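The Langate tapes are up, and you should go and listen to them

If you've been reading these letters for a while you know I have a weakness for old sound. So please forgive me for giving over most of the May letter to one thing, but I've spent every evening this month with headphones on and I can't keep it to myself any longer. The Langate tapes are finally online, all 1273 of them, free to listen to, no account needed, and they are wonderful.

Some background for anybody who joined recently. Langate is a river town with one long main street, and for years its radio station ran out of two rooms over the Mac Mathúna hardware store. It had a signal that gave up at the top of the hill. What it also had was a habit, started by the first station manager and kept up by everyone after her, of never taping over anything. School concerts, call-in shows, the fishing report, a man reading the bus schedule during a snowstorm – it all went into boxes, and the boxes went into the back room, and then the station closed and the boxes went into a barn.

I first wrote about them when the boxes came out of the barn. I was gloomy then! A lot of the reels had no labels, the cardboard had gone soft, and there was a smell of vinegar that anyone who has worked with old acetate will know and dread. I said in that letter that I'd be happy if a quarter of it could be played. I have never been so pleased to be wrong.

Most of the credit goes to Laurențiu Bogdan, who did the transfers. He used to fix tape machines for a living, back when you could make a living at it, and he rebuilt two decks for the job from parts he had in his garage. I asked him what the hardest part was, expecting something about baking sticky tape or splices letting go. "The beginnings," he said. "They always started recording late. You get half a word, and then you have to figure out who is talking." He listened to every single tape from end to end, at normal speed. He thinks the people who talk about doing it at double speed are missing the point, and after the month I've had I agree with him completely.

So where to start? I'd begin with the call-in shows. The program was called Allel, and I'd love to tell you what the name means, but three former hosts have given me three answers and they can't all be right. It went out at 10 in the morning and the idea could not be simpler. People called up with something they wanted to know, and other people called up to tell them. How do you keep squirrels out of a church organ? Does anyone still have the words to the second verse of the old ferry song? Who was the tall woman in the green coat at the fair? (She calls in herself, two shows later, very annoyed and very funny. I've listened to it four times.)

What gets me is how patient everybody is. There's an early one where a boy calls because he has found a bird's egg and wants to know what to do with it, and the host just lets him talk. He describes the egg, then the tree, then his brother, then the egg again. You hear the host's chair creak. Then a woman comes on the line and tells him what kind of egg it is and, very gently, to put it back. The boy says "okay" and hangs up so fast that the host laughs out loud on the air. The whole thing takes eleven minutes and I wouldn't cut a second.

The music is a mixed bag, as you'd expect, and I mean that kindly. The high school band is in there year after year, and you can follow the trombones from awful to pretty good and back to awful as each class graduates. But go straight to the kitchen sessions. Someone at the station had figured out that the best fiddle players in the county would never come upstairs to a studio, so they carried a portable machine out to people's houses. You hear plates being moved. You hear a dog who clearly lives for the fast tunes. One of the players, aged 64 at the time and already apologizing for his hands, plays a slow air that I would put next to anything on any record I own.

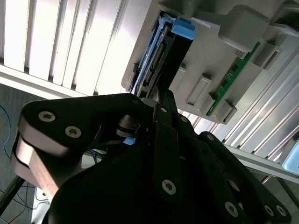 Keeping sound is a different job from rescuing it, and I want to spend a few lines on that, as a lot of you wrote in to ask where the tapes live now. The reels themselves have gone to a cool, dry store at the county records office, in new boxes, and the plan is that they'll hardly ever be touched again. The audio is on hard drives. I know how dull that sounds next to a barn full of tape! A gray plastic drive bay like the one in the picture is nobody's idea of a treasure chest, and there's no handwriting on it and no vinegar smell, but bays are where a town's voices end up these days and I've grown rather fond of them. There are three copies of everything, in three buildings, one of them well up the hill in case the river does what it did in the flood tapes. Laurențiu checks the copies against each other every spring and says it's like winding a clock.

Speaking of the flood tapes, do save those for an evening when you have time. The station stayed on the air for 14 hours straight while the water came up, with two announcers swapping places, and the whole night was recorded. I thought it would be frightening and in places it is. Mostly, though, it's practical. Who has a boat. Who has room for a family with a baby. Which road is still open. Somebody calls to say that the Mac Mathúnas have left the store unlocked and people should go in and take whatever rope and lamps they need, and to write it down if they have a pencil. Around dawn one of the announcers starts reading out the names of people who have been reached and are fine, and he reads them for a very long time. I had to go for a walk after that one.

Now, the search page. I'll be fair and say it takes some getting used to. The catalog was built with Nomer, a little program that sorts by names of people and places and not much else, so if you type in "snow" you'll get a family called Snow and none of the blizzards. My advice is to ignore the search box for the first few visits. Pick a year, pick a month, press play on something with a boring title. "Misc. afternoon" has turned out to be the best title in the entire collection. I found a woman teaching her grandson to whistle in "Misc. afternoon," and a very long argument over pie crust in which both sides, in my opinion, are mistaken about lard.

Some of the entries are still blank, and you can help with those. Every recording has a notes page, and if you recognize a voice or a tune or even a particular squeaky door, you can write it in. I've already seen one filled in by a reader of this letter (hello, and well done), who knew the ferry song from her aunt and typed out the second verse. Fifty years after a caller asked for it on Allel, there it is! I'd give a lot to be able to phone that caller back.

A few small tips before I let you go. Headphones make a big difference on the kitchen sessions, where a lot of the fun is in the background. The earliest tapes have a hum on them, and Laurențiu left it in on purpose, so don't write to tell him (I did, and got a polite reply). The sound files are large if you choose the full-quality version, so choose the small ones if you're listening on a phone out in the yard. And if you only have a few minutes, play the station sign-off from the last night. There's no speech. The host thanks the person who fixed the heater, gives the weather for the next day, says it looks like a good one for drying laundry, and you hear her pull the chair in under the desk before the tape runs out.

I'd love to know what you find. Send me the year, the title and how far in it is, and I'll put together a page of readers' picks for next time. I'm still working through the fishing reports, and there's a man on them called Uncle Perch who I suspect never caught a fish in his life.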